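Saving, loading and moving your progress

Penry keeps your campaign in save slots. Each profile has 16 slots: 15 manual ones and slot 16, which is reserved for the autosave.

To save by hand:

1. Walk to any safe house in Lernalholm and open the pause menu.
2. Select Save Game. The slot list opens.
3. Choose a slot from 1 to 15 and press Confirm.
4. Wait until the disk icon in the lower corner goes out.

Caution: Do not close the game while the disk icon is showing. A save that is cut short cannot be loaded or repaired.

Note: Manual saving is locked during chases and dialog. The autosave still runs at the start of each chapter.

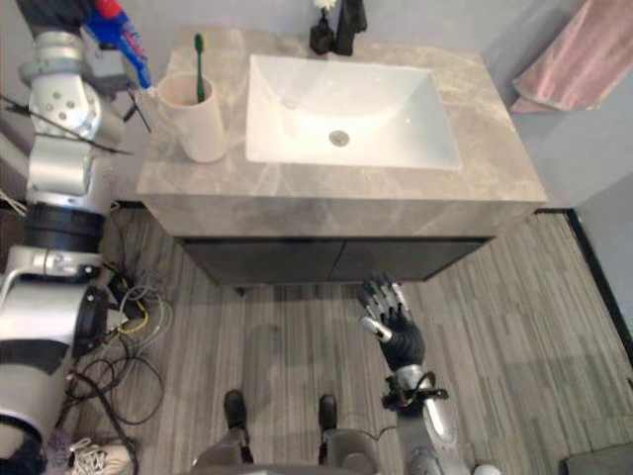
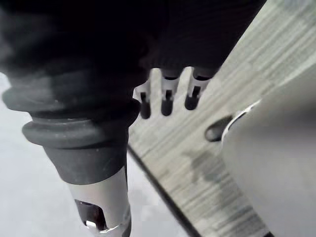
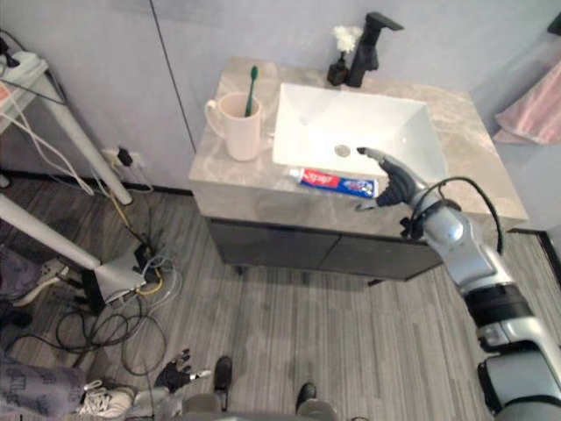 To move a campaign to another computer:

1. Install Penry on the second computer and start it once, then quit from the main menu.
2. On the first computer, open Options, then Profile, then Export.
3. Select the profile and a target folder. The game writes a single file with the ending .pny.
4. Copy the file to the second computer.
5. Open Options, then Profile, then Import, and select the file.
6. Restart the game.

Both computers must run build 2249 or later. Older builds list the imported slots but show them in gray.

Caution: Import replaces every slot in the profile you import into — the autosave included. Create a new profile first if you want to keep both campaigns.

Error 7 on import means the file is incomplete. Export it again and repeat steps 4 to 6. If the error comes back, check the free space on the target drive.

Note: Key bindings and screen settings are stored apart from the profile and are not exported. Set them again under Options, then Controls and Display.

Section revised July 22, 2020. Text: Lleucu Llewellyn, Prekus support.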